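Two arms fighting over one object, wrist joint faults out. What am I missing?
Posted in Help > Arms and Grippers > Faults
3633 views

roritby_bench

Hello everybody, and sorry in advance for the length of this, I do tend to go on!

We run a two-arm tabletop station where both arms pick up the same thing, carry it a short way and set it down again. Household stuff mostly, scoops and cups and so on. Since November we've been getting a fault I can't pin down. Both grippers close, the object comes up nicely, and then somewhere in the carry the left wrist stops with an overload (code 3475 in our log viewer, which just says "joint effort limit"). The right arm doesn't know its partner has quit, so it keeps going and drags the object sideways. One time it pulled a cup clean out of the left fingers and threw it off the table. Thankfully the only thing hurt was the cup.

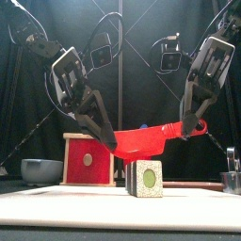

Two-handed carry with the red scoop, one gripper at each end.

Long stiff things are the worst. The scoop will fault maybe one time in 12, and soft things hardly ever do. I've already swapped the wrist cable on the left side, rezeroed both arms and slowed everything down. Slowing down helped a little but didn't cure it. I'd be so grateful for any ideas, because I'm starting to dread pressing the start button.

drukska

Had this. Turn up the effort limit until it stops. Ours has been fine since.

vik_on_the_bench

Oh, I feel for you, I spent a good part of a winter on this same thing. Please don't raise the limit yet, though! With respect to the poster before me, that limit is what's keeping your left wrist alive, and if you lift it the arms will simply pull harder against each other until a finger or a gearbox gives.

What I think is going on is that your two arms disagree a tiny bit about where they are. With a sponge it doesn't matter, the sponge squashes. With a rigid scoop held at both ends there's nowhere for the error to go, so it turns into force, and whichever joint is weakest in that pose trips first. Slowing down helping a little fits with that too.

So check how the two bases sit relative to each other. Rezeroing each arm only fixes it against itself. Bring both fingertips to the same mark in the middle of the table, then to a mark near the far edge, then near the front. If they meet at one and miss at the others, a base has shifted or the offset in your config is off. (Ours was a mounting bolt I had sworn up and down was tight.)

It's worth trying the same check with a small object too, both grippers on it close to the center.

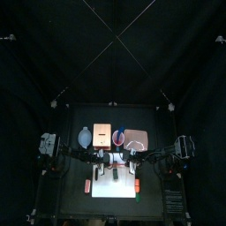
Brastitz Bench Notes, No. 1948

Then there's the part that would worry me more than the fault itself, and that's the right arm carrying on alone. A stop on either arm should hold both. On our controller the two arms ran as separate programs, and we had to tie the fault signals together ourselves. Make it hold position and keep the grippers closed, too. Ours opened on a fault at first and dropped everything. And do keep your hands outside until you've tested it, with the power cutoff where you can reach it without leaning over the table.

roritby_bench

Thank you so much, this is wonderful! I did the marks before lunch. The fingertips meet in the middle and miss by a good bit at the far edge, so it's the left base after all, and I've got the bolts out now. The linked stop is going in before we lift anything else.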